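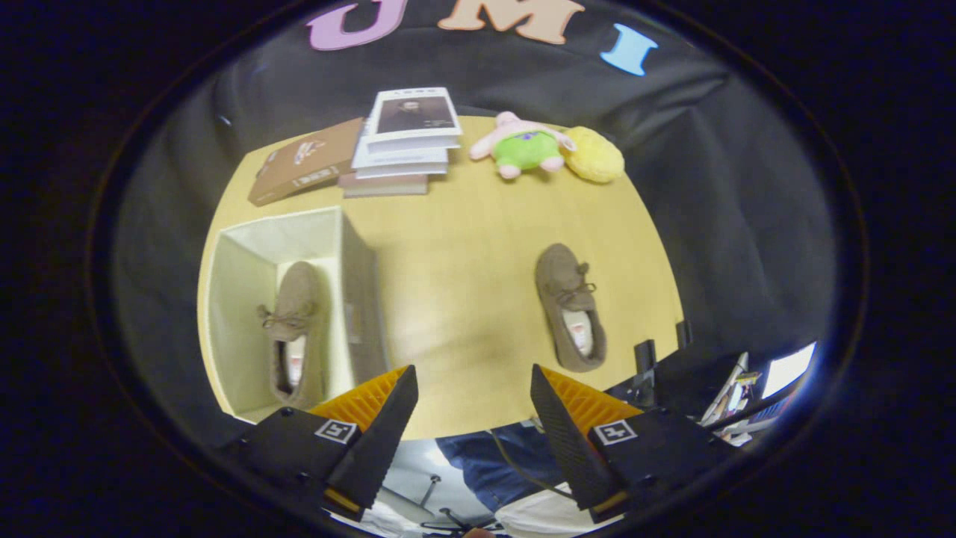
Ticket 3977: Catalog labels print with the last line missing

Status: Resolved
Priority: 3
Product: Statex Catalog, label module
Printer: Truko desktop label printer, USB
Site: Martinelli reading room, front desk
Opened: August

Problem as reported

Spine labels and pocket labels for the book collection are printing without the last line. The call number should print on four lines. The first three come out fine and the fourth, the copy number, is missing. The print preview in Statex shows all four lines. This started after the label stock was changed to the Zirotton rolls. We did not change the template.

We have tried turning the printer off and on, and a different USB port. No change.

Labels are needed for a batch of donated books, mostly art and biography, that can't be shelved until they are done.

Support, first reply

Thanks for the report. Please send the following:

The name of the template you are using. It is shown at the top of the Label Setup window.
The label height entered in Label Setup.
The label height printed on the core or the box of the new rolls.
Whether the same thing happens when you print a test label from the printer's own driver page and not from Statex.

Please don't reinstall the driver yet. Reinstalling clears the media settings and we would like to see what they are now.

Site reply

Template is Spine 4-Line. Height in Label Setup is 38 mm. The box says 38 mm as well. The driver test label prints completely, with the border on all sides.

We also noticed that the blank space at the top of each label is larger than it used to be. On the old stock the first line sat close to the top edge. Now there is a gap.

Support

The gap at the top is useful. The text is probably being pushed down the label, and whatever falls below the bottom margin is dropped. Statex does not carry leftover lines to the next label. It discards them with no warning.

Two things can cause this. One is a top offset saved in the driver. The other is the gap sensor reading the wrong spot between labels. Please do these in order and stop when the fourth line comes back.

Step 1. Close Statex on the front desk computer. Open the printer driver, go to the Media tab and write down the value for Top Offset. Set it to 0 and save.

Step 2. Open Statex and print one label only.

Step 3. If the line is still missing, turn the printer off. Hold the feed button, turn the printer on, and release the button when the light blinks. The printer will feed several blank labels and stop. Print one label again from Statex.

Site reply

Step 1: Top Offset was already 0.
Step 2: Printed one label, fourth line still missing.
Step 3: Ran the calibration. It fed 5 blank labels and stopped with half a label sticking out. Printed one label. Now the fourth line is there but the first line is too high and runs off the edge. Printed a second label and the fourth line was gone again.

So it is not the same from one label to the next.

Support

If the position moves between labels, the sensor is not finding the gap reliably. We looked up the Zirotton rolls. They are sold in two versions, one with a plain gap between labels and one with a black mark on the back of the liner. Please unroll a short length and look at the back.

Site reply

There is a black bar across the back, one for each label. The old rolls didn't have this.

Support

That explains it. The printer is set to look for a gap, and the liner on the black mark version is thick enough that the gap reading is weak. Calibrating in gap mode won't hold.

Step 4. In the driver, Media tab, change Media Type from Gap to Black Mark. Save.

Step 5. Open the printer lid and move the sensor to the position marked with a filled square. It slides on a small rail under the roll. Push until it clicks.

Step 6. Close the lid and run the feed button calibration again, as in Step 3.

Step 7. Print 3 labels as one job and compare the position of the text.

Site reply

Steps 4 to 6 done. The sensor was stiff and needed a firm push. Calibration stopped cleanly at the tear bar this time.

Step 7: all 3 labels match, four lines on each. The first line is a little lower than we would like but nothing is cut off.

Support

Good. The starting position can be adjusted in Statex without touching the driver. In Label Setup, change Top Margin from 4 mm to 3 mm. Please don't use the driver offset for this, as it applies to every program that prints to the Truko and will also move your barcode labels.

Please print a full sheet's worth as a longer test. We would like to see one job of 16.

Site reply

Changed the top margin to 3 mm. Printed 16, all fine. Barcodes also checked and they are in the right place.

One more question. The second desk has the same printer and still uses the old stock. Can we leave it alone?

Support

Yes, as long as it stays on gap labels. The media setting is stored on each computer and in each printer separately, so nothing you changed at the front desk affects it. When that desk runs out of the old rolls, either order the gap version or repeat Steps 4 to 7 there. Please label the boxes if you keep both kinds in the same cupboard, as the rolls look alike from the front.

Resolution

Cause: label stock with black mark on the liner used in a printer set to gap sensing. Text position drifted downward and Statex dropped the line that fell outside the printable area.

Fix: media type changed to Black Mark, sensor moved, printer recalibrated, top margin in the template set to 3 mm.

Follow-up: request passed to the label module team to show a warning when a line is discarded at print time. No release planned yet. Ticket closed at the site's request.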